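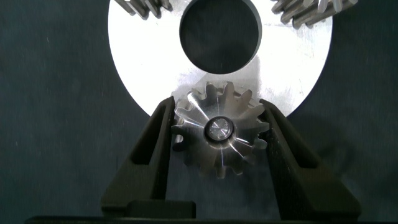 27/08/2025

Good news for everybody who has been waiting on the Trastix filter board - the second run of PCBs came back from the fab house this week, and they look lovely. Prarnik, the little synth shop behind the project, says bare boards and matching panels are packed and ready to go, and the first envelopes should be in the mail within a few days.

For those of you who missed the first run (it sold out quicker than anyone expected, us included!), the Trastix is a voltage controlled filter with low pass, band pass and high pass outputs, all available at the same time. There are 2 audio inputs, each with its own level knob, and the resonance can be pushed all the way up until the filter whistles along on its own as a rather sweet sine wave. Resonance is under voltage control too, which was the thing people asked for most after the old version.

A few changes have been made since January. The power header now has a proper key printed on the silkscreen, the trimmers have moved to the edge of the board so you can get a screwdriver in there without taking the whole module out of the rack, and the spacing around the jacks is a bit kinder to big fingers. The tracking trimmer also has a finer range, so give it a good long warm-up and take your time with it.

This run is 299 boards, with a limit of 7 per customer so that the folks building polyphonic systems can get what they need and there's still something left for the rest of us. The build guide has grown to 19 pages and now includes the wiring for the panel, a parts list with substitutes for the harder to find transistors, and a nice long section on calibration.

Prarnik is also working on a companion piece called the Jetatgate, a dual gate delay on the same size of panel. The prototype is on the bench and passing gates happily, but there's one more board revision to go and no price as yet. We'll post again when orders open.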